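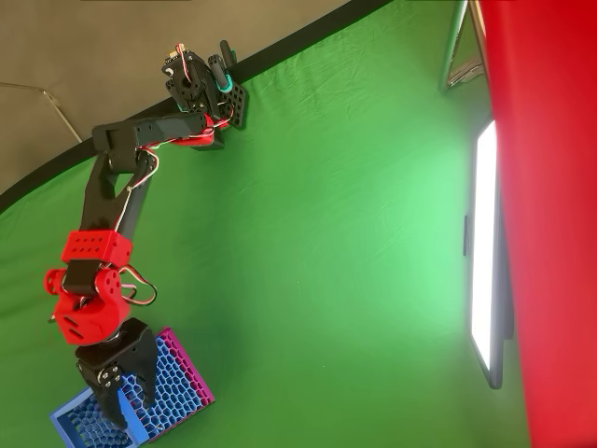

String into basket: wrist offset or bad data?

Student Projects > Arms > Golldale Robotics Club

trurkley_2
Club project is putting short pieces of string in a mesh basket. We have 130 demonstrations. The policy reaches the basket fine but closes early on the pickup. I suspect the wrist servo offset. Bastien Pichon, our advisor, wants more demos first.

miltitz
Recalibrate before you record anything else. If the offset moved partway through, half your set disagrees with the other half.

renaud_k
Disagree. A constant offset gets learned along with everything else. 130 is thin for string. We were at 100 in March and saw the same early close.

trurkley_2
Start pose for the pickup:
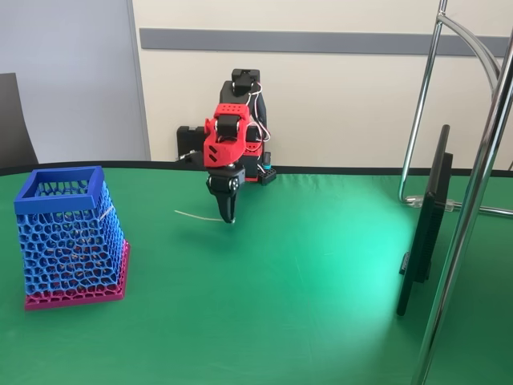 Gripper down near the cloth, string to the left.

miltitz
White string is thin at that resolution. Log commanded vs. measured wrist angle for one episode — if the error is flat, I'll drop it.

renaud_k
Check the gripper threshold too. Ours was the problem, not the wrist.

trurkley_2
Logged one, 1,396 steps. Error is flat until the gripper closes, then it drifts. Rerunning Friday.

Tags: servo calibration, imitation learning, student build
Contact the moderators | Back to top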